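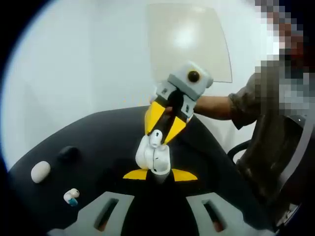

*Agustina Villalba*

## Visit report: open day at the Boltwood workshop

August 24, 2026

Our course went to the Boltwood open day as part of the module on automation. I chose the handling demonstration for my report and stayed at that table for most of the visit.

The grippers there are held in the hand. A person picks things up with them, and the recordings are later used to train a robot arm to do the same job. The yellow fingers are flat, taper towards the tip and have black pads on the inside. The thing being handled was a white earbud charging case, with a single earbud with a blue tip lying on the black table.

I asked why they use earbuds. The guide said small, smooth items slip easily and show up bad habits quickly. The task set is called Musari and has 6 items in it. Boltwood had 426 recordings when we visited, and 223 of those had been checked. Checking is slow, as a person has to watch every one through to the end.

### Trying it

There were four of us in my group and we each had a turn on the practice bench. I found closing the fingers easy but getting the angle right hard. If you come in too steep, the pads touch only one side and the case turns. My second go was better than my first. Daltow pads, which are softer, were fitted for the last two turns, and I thought they held better, but I did not measure this.

### What I would add

I did not see the robot arm run, so I can't say how well the training works. For part two I want to compare the two kinds of pad on the school's Ulloa bench, using the same case each time and noting every drop.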